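Table clearing

Table clearing is the everyday job of sorting through whatever has gathered on a table and finding each thing its proper home. In Dusulstead it is traditionally done in June, before the summer visitors come, and often takes up a whole pleasant afternoon.

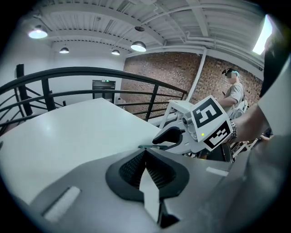
A hand near a cluster of objects, with a light wooden stand below the forearm.

Small, flat pieces are usually gathered first, as they slip so easily over the edge, and larger things follow in 4 or so unhurried rounds.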